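Randi Nyberg had kept the computer in the loft for six years, under a box of curtains. It had been her father's. When the house in Surnton was sold she carried it down herself and drove it to Ukeck on the back seat with the belt across it.

Abelardo Garrido wrote her name on a ticket.

"What do you want from it?" he said.

"His letters. He typed them all and never printed the long ones."

"Did it start, the last time?"

"It started in December. Then it stopped."

He said it would be 30 pounds to look, and more if there was anything to find. She paid and asked if she could stay. He shrugged and moved a stool with his foot.

He laid the tower on its side and took the panel off. She had expected it to be fuller.

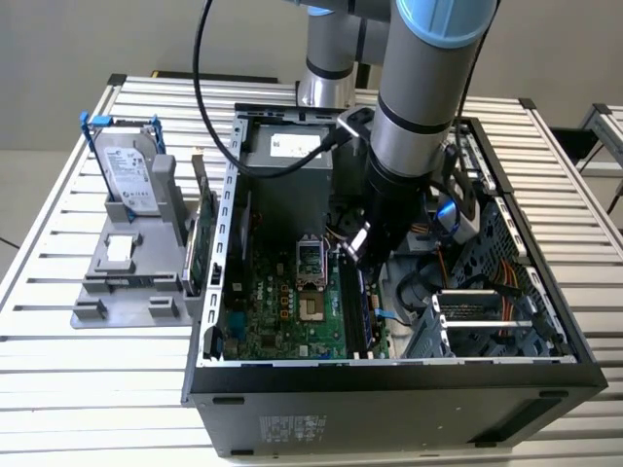
"Is that the part that thinks?" she asked, and pointed at the green board.

"The part that thinks goes on it. The letters are somewhere else."

She nodded. Her father had kept his money in one room and his keys in another.

"I'll ring you," Abelardo said.

"I'll wait," said Randi – and she took her coat off and hung it on the door.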